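From: Kenza Fahmy
To: etuvcombe-allotments list
Subject: Re: Water for the lower plots

Rachid wrote:

> The lower tap was down to a trickle again on Saturday. I had two cans to fill and gave up on the second. Is this the pump or the pipe? Also, are we still planning to put the rain tank behind the shed? I thought we had settled on the fence side, but the stakes are behind the shed.
>
> Rachid Hajji

Rachid, thanks for writing it up. I went down the next morning and checked both.

The pump is fine. Pressure at the top tap is normal, and it holds when the middle tap is open too. The trouble starts past the joint near the compost bays, where the old gray pipe meets the newer blue one. The ground there is soft and stays soft, so I think the joint is leaking. I closed the valve to the lower run. Please leave it closed for now. Anyone on the lower plots can use the middle tap and the long hose, which is on the hook inside the shed door.

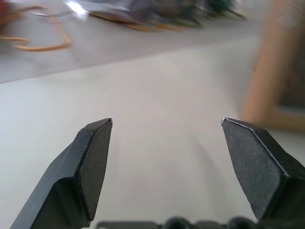 I called Hidier and asked for a price on digging out that section and putting in a new joint. They want 380 for the work, parts included. I would like a second price before we agree to it. If anyone has used another plumber for outdoor pipe, send me the name off list.

On the tank, the stakes are in the wrong spot and I will move them. We did settle on the fence side. The shed roof drains that way already, and the ground is more level. Mushi still has the tank we looked at, and they will hold it for us until the end of February. It needs a flat base of packed gravel. There are 5 bags left over from the path, and I don't know yet if that will be enough.

We also need a lid with a lock. The one that comes with the tank only rests on top, and there are kids on the site most weekends. Ivivon sells one that should fit, but I need to measure the opening before I order it.
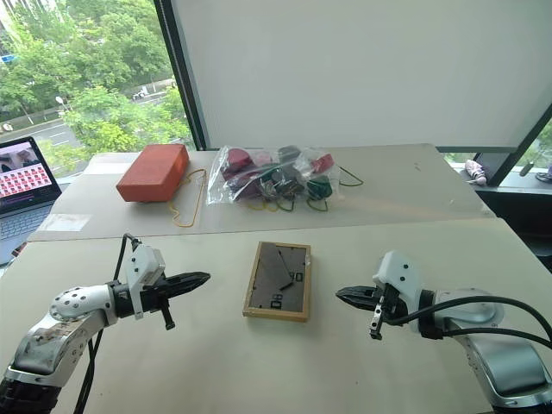

*Two arms over a pale beige tabletop.*

Other things:

- The gate code changes at the end of the month. I will send the new one to each plot holder directly, so please don't post it here.
- Somebody left a spade and a pair of green gloves by the middle tap. They are in the shed now, on the left.
- Seed potatoes can be picked up from me any evening after six.

Rachid, if you are down there this week, could you look at the soft patch and tell me if it has spread? I put a brick at each end of it.

Kenza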